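I have been thinking a lot lately about children's toys, and how many of them do all the playing by themselves. My grandson Lorcan got one last May with 193 sounds in it, and he was done with it before supper, bless him.

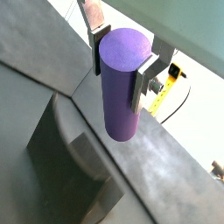
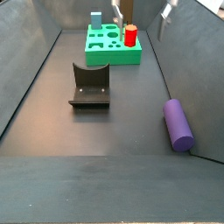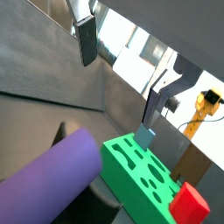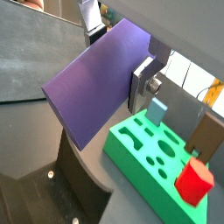

My own feeling, after raising 3 kids and minding plenty of others, is that a plain toy lasts longer in a child's heart. Give them a stick, a pan, a pile of old blankets, and they're gone for the afternoon! Even a simple purple cylinder like the one in the first picture could be a rocket at breakfast and a loaf of bread by lunch, and you'd never need a battery. I do understand why parents buy the loud ones (I bought a few myself, when I was tired), and I wouldn't scold anyone for it. I'd only ask that we leave a little room on the shelf for the quiet things too.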